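July 1, 2024

Monday, and I have given up on the idea of getting anything clever done in this heat, so I'm writing this with my feet in a bucket. Really, a bucket! Cold water, a handful of ice, the blue mop bucket from under the sink, rinsed twice. If the downstairs neighbors could see me they'd move.

So today was supposed to be Bedroom Day. I've been putting it off since January, when I swore up and down that I would go through the whole room, closet included, and get rid of everything I don't use. I did one drawer in January. One! It was the sock drawer and I was so proud of it that I didn't touch anything else for months. But Trí is coming to stay next week with all his camera bags and his enormous boots, and he can't sleep in a room where you have to turn sideways to get to the window.

Started at nine with coffee and the radio. First thing was the closet floor, the worst of it, and I pulled everything straight out into the hall so I couldn't chicken out. Shoes, the broken fan, two tote bags full of other tote bags, the box from the Prirkon lamp that I kept in case I had to send the lamp back (I've had the lamp three years, it's not going back). Under all that was my old raincoat, which I had told everybody was stolen at the bus station in Viltville. I told that story for so long that I could describe the guy who took it. Sorry, guy.

Bảo called in the middle of it to ask about Sunday lunch and stayed on the phone while I folded. She thinks I should throw out anything I haven't worn in a year, and I told her that would leave me with four shirts and the pajama pants with the hole. She said, well, then have four shirts. Easy for her, she has that giant wardrobe from her aunt and it closes! Mine hasn't closed right since I moved in. The door swings open by itself at night, very slowly, and I've gotten so used to it that I'd probably miss it.

Anyway, I made a pile for the thrift store, a pile for the laundry and a pile for Quang, who wants the sweaters. I found the green one he's been asking about and also the scarf he gave me that I've never worn, so I had to decide if it was ruder to give it back or to keep it in a bag. Kept it. It's in the closet on the top shelf, folded nicely, and if he ever comes looking it'll be the first thing he sees.

Lunch was cold noodles standing up at the counter. Too hot to cook, and besides the table was covered in hangers. Then I lay on the hall floor for a while because the tile is cool there, and I'll admit I fell asleep between the shoes and the fan. When I woke up it was almost three and the radio was doing farm prices.

After that I went for the bed. I have a real problem with beds — I'll put anything on one. It starts with my book and then it's the mail, then a plate, then whatever came out of my pockets, and by the weekend I'm sleeping on a strip along the wall like somebody on a train. I keep saying I'll get a nightstand. Hậu offered me hers when she moved, a perfectly good one with a drawer, and I said no because I thought I'd build one. With what? I own a hammer and most of a screwdriver.

The remote is the thing that makes me the craziest. There's no good place for it. If I leave it on the shelf I have to get up, if I leave it on the windowsill it goes behind the curtain, and if it's in the bed with me it works its way down into the covers and I find it with my hip in the middle of the night. Vinh says to stick it to the wall with Velcro. He did that at his place and now every remote he owns has a fuzzy back, and they pick up cat hair. No thank you. 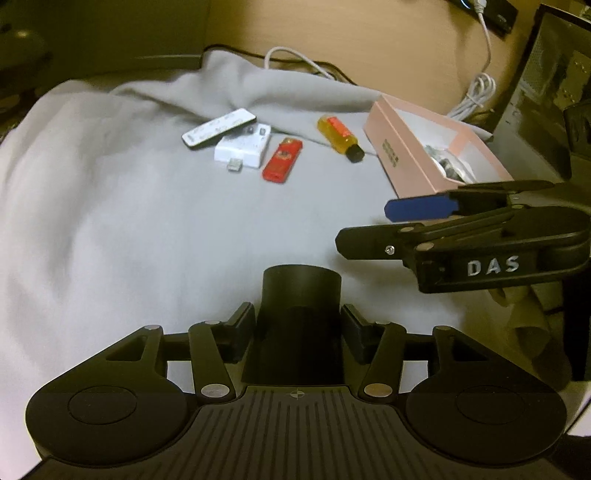
I did think about putting the gray blanket away for the summer, I should say that. It's July, I've got my feet in a bucket, what do I need a blanket for? But I like it on the bed even when I don't get under it, and the sheet by itself looks so bare, like a motel. And it never lies flat no matter what I do. I can tug it from one side and then walk around and tug it from the other, and there's still a big wrinkle somewhere in the middle that just moved over a little. I've decided that's how it's made. I shook it out the window this afternoon, got a look from the man who washes his car down there, and put it back on.

What I need is a tray. Something shallow for all the little stuff so it isn't loose on the covers. Witkowska, the housewares place by the post office, had some in the window last time I walked by, but one was 67 dollars! For a tray! I'd be scared to put anything on it. I'm going to look in the kitchen first, there's a baking dish in there that has never once been used for baking.

Stopped at six. The closet floor is clear, you can see all of it, and I went back twice just to look. The hall is another story. The thrift store pile is by the front door where I'll trip over it until somebody with a car feels sorry for me (Vinh, I'm looking at you). The laundry pile is bigger than the machine. I still haven't done under the bed, and I'm not going to think about what's down there until tomorrow, when it's supposed to be cooler and I can face it with a flashlight.

Oh, and I have to remember to tell Bảo that the raincoat turned up. Or maybe I won't.

The ice is all melted. Getting out of the bucket now, and I left the towel in the bedroom.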